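Two-Arm Shelf Stocking: Final Project Report
Seo-ah Bang and Illia Semeniuk
Submitted Jan 3, 2023

1. What we set out to do

Our proposal said that a pair of small robot arms could learn to stock a three-tier shelf from recorded demonstrations, with no hand-written motion code. I (Seo-ah) wrote this report and Illia checked the numbers. We don't fully agree on how well the project went, and where we differ I say so.

The task uses a pink shelf, bunny figures and toy food. Bunnies belong on the top tier and food belongs on the tiers below.

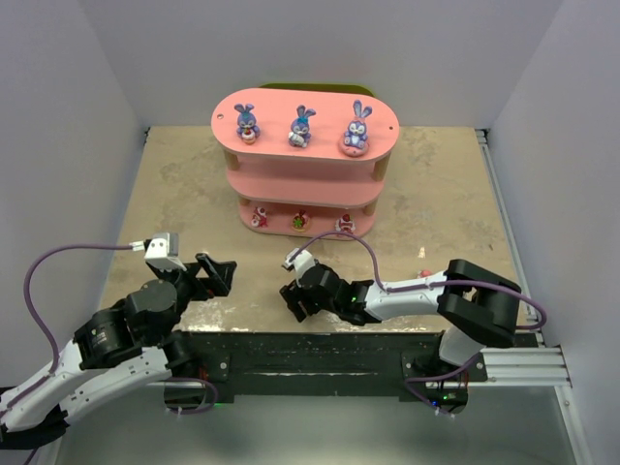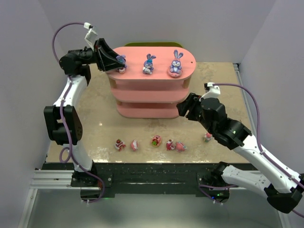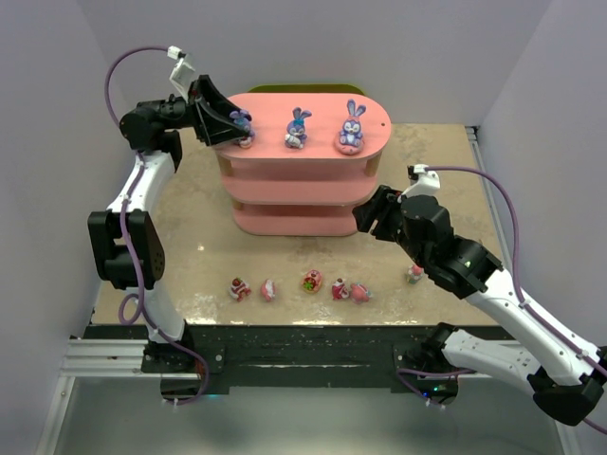
The shelf and both arms at the workspace, with three bunnies on the top tier.

The shelf was Illia's idea. I wanted plain blocks in bins. Blocks would have given us cleaner results and a duller project, and I still think we should have started with them and moved to the shelf in December.

2. Data

We recorded 120 demonstrations. Illia drove the arms for most of them, and that is a weakness. He has a habit of coming in high and pausing before he closes the gripper, and the trained policy copied the pause. It sometimes waits over a toy long enough that we thought the program had hung.

The Erent training scripts we used suggest 500 demonstrations for a task with two arms. We knew this in the first week. We told ourselves a small task would need less data, and I don't think we ever had a good argument for that.

3. Training

Everything ran on the shared lab computer, which we called Finik. We trained two policies. The first took only the wrist camera views. The second also took a fixed view of the table. The first one lost track of the shelf whenever an arm turned away from it, so we dropped it early and all results below are for the second.

4. Results

We ran 60 trials. A trial counted as a success only if the toy stayed where it was put after the gripper let go. By that rule the policy succeeded in half of them.

Illia would like it noted that most of the failures were on the middle tier, where the gripper has very little room between the boards. That is true. It is also true that the middle tier was part of the task we proposed, and I don't want to report a better number by leaving it out.

Flat toys were worse than tall ones. The bunny ears give the jaws something to find. A piece of cake lying on the table does not, and the gripper often nudged it along until it was out of reach.

5. What I don't believe

At the Ivbridge student showcase we were asked if the arms "understood" the shelf. I doubt it. When we moved the shelf a hand's width to one side, the arms kept reaching for the old spot. We didn't test this enough to put a number on it, but it makes me suspicious of our good trials too. Some of them may only show that we put everything back in the same place.

The two arms also rarely helped each other. We wrote "coordinated" in the proposal and in practice they took turns.

6. If another team picks this up

Have both team members drive. Move the shelf between recordings from the first day. Tape down the camera cables before recording, and check the wrist mounts each morning, as we lost a whole afternoon of data to a loose one.

The Kushnir group has asked for our recordings. They can have them, along with this report.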